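第3章 薄手の白い布をたたむ(ハンカチ・ふきん・ガーゼ)

前の章で厚手のタオルをやっつけた方、おつかれさまでした。ここからは薄い布です。私はこの家事手引きの中でこの章がいちばん好きで、いちばん書き直しました(10月に出した版と手順の番号がずれているので、印刷して壁に貼っている方は貼り替えてくださいね)。

薄い布って、軽いから簡単そうに見えるんですよ。ところが持ち上げたとたんにくしゃっとなって、どこが角だかわからなくなる。私も最初のころは、ハンカチ1枚にずいぶん長いことかかっていました。

用意するもの

・たたむ布
・濃い色の台、または濃い色の敷き布(私はStorkeckの敷き布を使っています)
・霧吹き(水は500mlも入ればたっぷりです)
・しまう箱かかご

注意:台の上に水気が残っていないか、先に手のひらでなでて確かめてください。薄い布はあっという間に吸います。

3-1 角を見つける

1. 布を山から1枚だけ取り、台の上にふわっと置きます。このとき、まだ広げようとしなくて大丈夫。

2. 上になっている縁を片手でつまみ、そのまま少し持ち上げます。ぎゅっと引っぱらず、布の重みで垂れるのを待ちます。

3. もう片方の手の親指と人さし指で、つまんだところのすぐ隣の縁をはさみます。

4. はさんだ指を縁に沿ってすべらせていきます。指先が縫い目の重なりに当たったら、そこが角です。縫い目のないガーゼなら、縁がふっと途切れるところで止めてください。

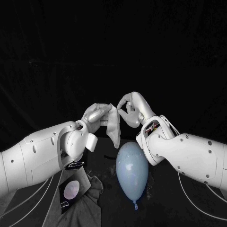

薄い布に向いた台の色は何色ですか。
白い布なら、黒や紺などの濃い色が向いています。縁の線がはっきり見えるので、角を探す時間が短くなります。色の濃い布をたたむ日は、反対に白っぽい台を選んでください。

メモ:角がどうしても見つからないときは、いったん台に戻して手を離しましょう。意地になって手の中でくるくる回すと、しわが増えるばかりです(私がよくやります)。

3-2 広げて、しわをのばす

1. 見つけた角を左手、隣の角を右手で持ちます。利き手が左の方は逆でもかまいません。

2. 両手を肩幅くらいまで開いて、軽く2回ふります。ばさばさやると端が丸まるので、やさしく!

3. 手前から奥へ向かって、布を台に下ろします。奥の辺が最後に着くようにすると、中に空気が残りにくいです。

4. 手のひらを寝かせ、真ん中から外へなでます。頑固なしわには霧吹きをひと吹き。布から少し離して、細かい霧がかかるくらいで十分です。

注意:絹やレースのついたものには霧吹きを使わないでください。輪じみになることがあります。一度、人からもらったレースのハンカチでやってしまって、しばらく落ちこみました……。

3-3 たたむ

1. 手前の辺を奥の辺に重ねて半分にします。角と角がぴったり合わなくても、辺がそろっていればよしとします。

2. 右から左へもう半分。これで4分の1の大きさになります。

3. ふきんはここで終わり。ハンカチは、引き出しの深さに合わせて3つ折りにすると立ててしまえます。

4. 輪になった側を上にして箱に入れます。1枚だけ取り出しても、隣がついてこなくて気持ちがいいですよ。

メモ:Ieva Grigaitėさんからは「最後に手で押さえる時間が足りないのでは」とお便りをいただきました。試してみたら、ひと呼吸ぶん長く押さえるだけで折り目の落ち着き方がちがったので、3-3の手順2のあとに入れるのをおすすめします。次の版で番号を直しますね。

3-4 たくさんあるとき

うちは火曜にまとめて洗うので、白い布がどっさり出ます。Jitholmの集会所で使うふきんを引き受けたときは全部で251枚あり、ほとんど半日かかりました。あの量になると、1枚ずつ仕上げるより、3-2の「広げる」までを先に済ませて重ねておき、あとからまとめてたたむほうがずっと楽です。重ねるのは10枚くらいまでにしてください。それより高くすると、下のほうがずれてきます。

大きさのちがう布が混ざっているときは、先に分けておくこと。ガーゼだけは縁がほつれやすいので、いちばん最後に回します。糸が出ていたら引っぱらず、はさみで切ってください。

アイロンをかけたい方は、第5章へどうぞ。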